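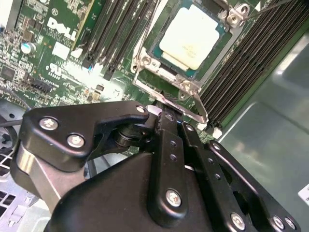
Wotanel sets budget for second disassembly cell at Wallasitz

February 21, 2023

Electronics recycler Wotanel has approved spending on a second robotic disassembly cell at its Wallasitz plant, with delivery planned for June. The cell will handle retired servers and workstations, a part of the intake that has so far been taken apart mainly at manual benches.

The purchase covers one six-axis arm, a fixture table with adjustable clamps, a wrist camera, a powered screwdriver and two sets of gripper fingers. Integration will be done by Fosodell, which also supplied the first cell. Guarding and electrical work are budgeted separately and will be put out for bids in the spring.

Wotanel did not disclose the full price. It said the gripper and tooling package accounts for 18 percent of the total, a larger share than in the first cell. The company attributed the increase to the range of fasteners and latches found in server chassis. Processor sockets are the main case: the heat sink has to come off first, then the wire retention levers must be released in the correct order before the metal frame can be lifted and the processor removed. Contact with the socket pins during any of these steps can make the board unfit for resale.

Dried thermal paste is a separate cost item. Processors intended for resale need a clean heat spreader, and Wotanel plans to keep that step at a manual station next to the cell. An automated wiping tool was quoted but left out of the order. The company said it will look at the tool again once the cell has been running for a full quarter.

Memory modules are to be removed by the robot from the start. The latches at the slot ends differ in size and travel between board models, and the finger sets were specified with narrow tips for this reason. Spare tips are included in the order. Replacement fingers after the first year will be charged to the plant's maintenance budget.

Planning figures are based on a log kept at Wallasitz under an internal project called Bite. The log covers 1874 units and records chassis type, number of screws, socket type and handling time at the bench. From it the project team selected 17 chassis models for the first release of the cell's program. Units outside that list will continue to go to the manual benches – no change in bench staffing is planned for this year.

The cell is specified for 400 units a week on two shifts. Fosodell is to demonstrate that rate at its own shop before shipment, using chassis supplied by Wotanel. The final payment is tied to a repeat of the test on site. Boards damaged during either test will be counted against the acceptance limit, which the two companies have not published.

Floor space was cleared in the east hall last year. Compressed air is already available there, but the existing power feed must be upgraded before the arm can be installed. If the upgrade runs late, the cell will be stored at Fosodell at no charge for up to one month.

Wotanel said a third cell is not in the current budget.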